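Kasden, Unit 17

The contract called for 300 accepted demonstrations of one garment. The garment was mustard-yellow and ribbed, and the contract listed it as Soft Item 4. By Thursday they had 161.

Thulani Cele kept the log in a spreadsheet with five columns: start, grasp, lift, release, verdict. The verdict was supplied by a checker at Jeretti, who worked overnight and wrote in fragments. Jaw angle. Too fast at release. Hand in view of left sensor. On Wednesday the checker had rejected a whole afternoon for what he called hesitation, defined in the manual as any pause longer than the pause before it.

The bedroom had been chosen for its light. The quilt had monkeys on it. Thulani stopped noticing them on the second day and began again on the fourth.

Procedure was simple. Hold the gripper by its mount. Approach at walking speed. Close on the thick part of the fold, wait for the fabric to settle, lift, carry, open. The jaws recorded everything the hand did, including what the hand did not intend. A model called Nadar would later be trained on the result and would do the same thing with no hand at all. 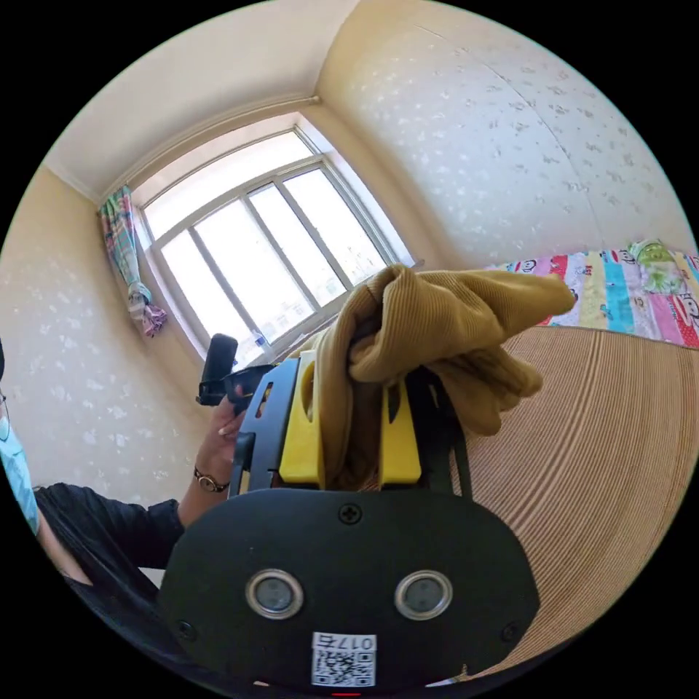 Slower on the close, Jahangir Khan told her, because if the fingers snapped shut Nadar would learn to snap, and somewhere an arm would be snapping at other people's sweaters for years.

She did the next one slower. The garment slid, caught on a rib, and held.

"Log it," he said.

"It slipped."

"It slipped and recovered. Recoveries are worth more. Read section nine."

She read section nine. It said that a recovery was acceptable if the operator had not planned it. There was no column for that, so she added one and called it Intent. Jahangir looked at it for some time and asked what the units were.
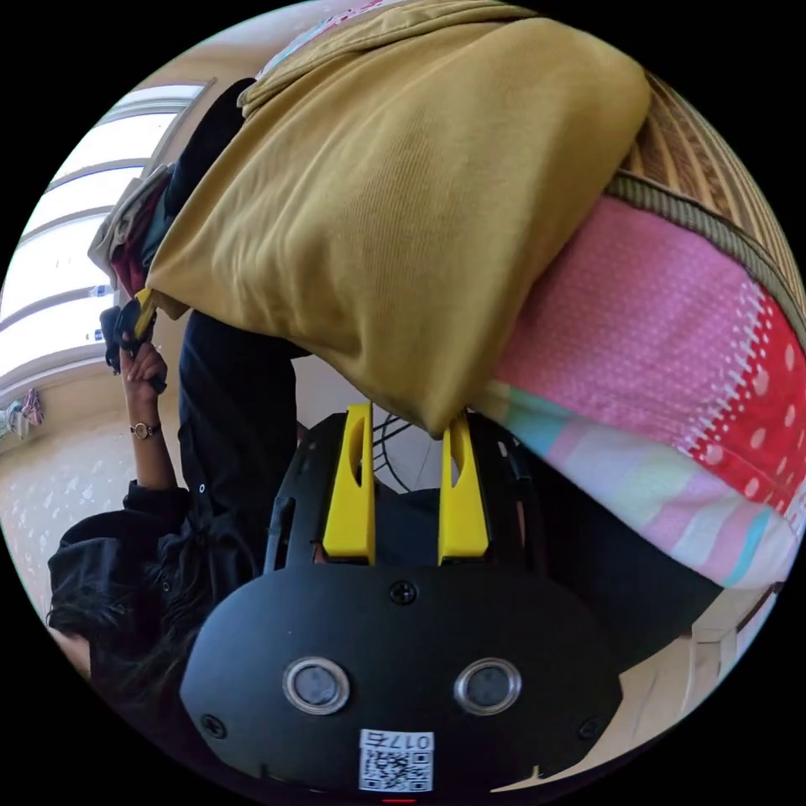 The column stayed. By four o'clock it held 22 entries, all of them No. She had started to watch her own wrist for evidence – a tightening before the lift, a small correction she had decided on a moment earlier and would now have to report. Her grip got worse. Jahangir's did too, once he had read the column, and he had 3946 accepted episodes to his name from the Usono job, which was all cups.

"With cups you just went," he said.

"Did they accept it?"

"Almost always."

They swapped places at the half hour. He took the low approach, from the side, and she called the fold.

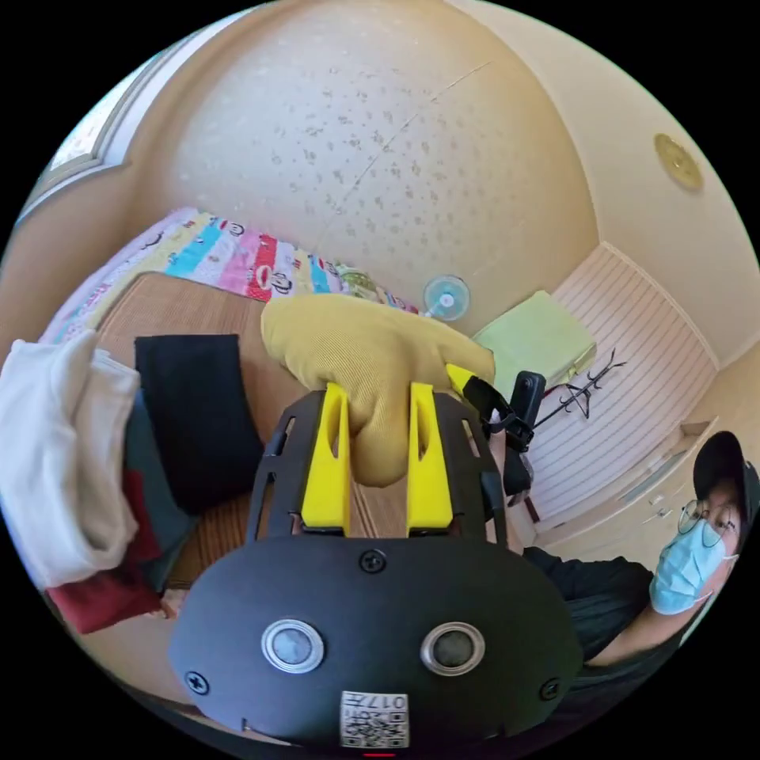
Soft Item 4, side approach. Verdict pending.

The reply from Jeretti came in before seven the next morning. All of the afternoon's episodes were accepted. The checker had one query, concerning the new column. He wanted to know whether it could be filled in for the earlier ones as well, starting from episode 1.

Thulani opened the log and scrolled to the top. She looked at the first row, tried to remember her hand, and typed No. Then she deleted it and went to find Jahangir.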